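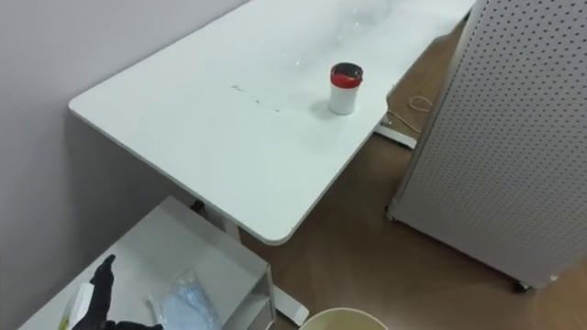 Bahman Kazemi, commenting on an earlier draft of this section, objected that foam-cored panels should not be grouped with solid plastic sheet at all, as the two fail in different ways. A solid sheet bends and stays bent; a cored panel keeps its shape until the skin parts from the foam, and then loses most of its stiffness at once. We accept the point and have kept the two groups apart in what follows.

4.2 Fastener pull-out in cored panels

The panels were bought from two suppliers, Usgate and Mevholm, and cut to the same size on a table saw. All had a closed-cell foam core between glass-fibre skins. The panels were 22 mm thick, the size most often used for boat hatches and transom repairs. We left the cut edges bare on half of them and sealed the rest with resin -- the Abbasi method, in which the core is first scraped back 3 mm so that the resin forms a plug along the edge.

Screws were driven into pilot holes and pulled out at a steady rate. Load was read from the gauge at the moment the screw first moved, and again at its highest value. Screws set straight into the foam held up to 900 N. Those set into a resin plug passed 1000 N in every case, and most of them brought a piece of the plug away with the thread.
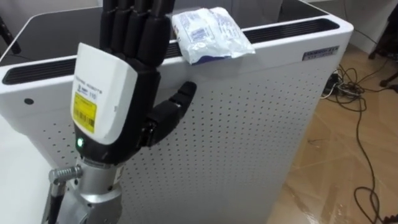
The gap between the two suppliers was smaller than the gap between sealed and bare edges. Mevholm panels gave slightly higher readings when the screw went through the skin, but the order was reversed at the edge, where the skin plays little part. We put this down to the denser Usgate core, though we did not weigh the cores separately.

Soaking made little difference to the foam itself. It did matter at bare edges, where water got in between the skin and the core and the bond could be peeled by hand at the corners (Figure 4). Tarnberg reports the same pattern for panels left outdoors from August until spring, with the worst damage near drilled holes.

Figure 4. Peak pull-out load for sealed and bare edges, before and after soaking.

Screw size was not varied, and the results should not be carried over to through-bolts, which load both skins.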